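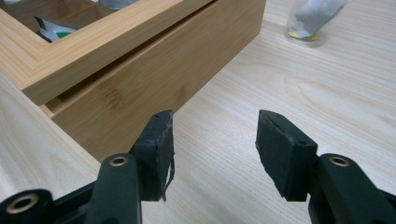 Mercredi 17 février

J'ai enfin rangé le thé. Depuis le déménagement, les sachets vivaient dans trois boîtes en carton au fond du placard, plus un sac de congélation pour ceux dont l'emballage avait disparu. Quand quelqu'un demandait un thé vert, il fallait tout sortir.

La boîte vient de chez Rivadeneira, la boutique d'arts de la table près du marché. Je l'avais repérée en avril dernier et je trouvais ça cher pour du rangement. Josefina Leiva en avait une au bureau, avec moins de cases, et elle m'a dit que la sienne tenait toujours. J'ai fini par l'acheter. Bois clair, neuf compartiments, un couvercle vitré sur charnières et le mot TEA écrit devant. Je me serais passé du mot, mais on s'y fait.

J'ai compté les sachets avant de commencer, pour savoir si tout rentrerait : 62. Tout n'est pas rentré. J'ai donc éliminé les doublons abîmés et donné le reste à Hipólito, mon voisin du dessus, qui boit n'importe quoi tant que c'est chaud.
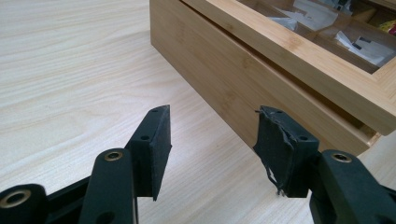 J'ai fait le tri sur la table carrée, celle en bois clair. Elle est assez grande pour étaler des sachets et assez petite pour qu'on ne soit pas tenté d'y laisser traîner autre chose. Je passe un chiffon sec dessus avant et après, c'est tout l'entretien qu'elle demande. L'huile que m'avait conseillée Valentina laissait des traces, j'ai arrêté.

Pour l'ordre, j'ai essayé deux méthodes. D'abord par type : noirs, verts, infusions. Ça ne marche pas chez moi, j'ai beaucoup trop d'infusions et presque pas de noir, donc une rangée débordait et l'autre restait à moitié vide. Ensuite par emballage, et c'est ce que j'ai gardé. Les sachets blancs occupent plusieurs cases, les imprimés de couleur sont surtout à droite. Je reconnais les miens à la couleur bien avant de lire le nom.

Quelques remarques pratiques si vous cherchez le même genre de boîte :

Mesurez vos sachets. Les grands formats du commerce se plient dans les coins et finissent par se déchirer.

Rangez-les debout quand c'est possible. On en met davantage et on les attrape plus facilement.

Vérifiez la profondeur de l'étagère avec le couvercle ouvert. Chez moi, il cogne contre la planche du dessus, alors la boîte restera sur la table.
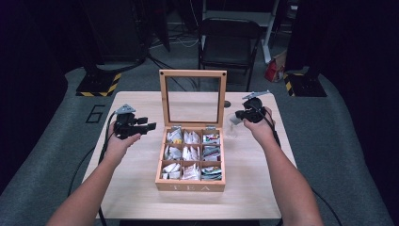 La boîte à thé, couvercle ouvert.

Il me reste à trouver une place pour le thé en vrac. J'en ai deux pochons et aucune envie d'acheter une deuxième boîte.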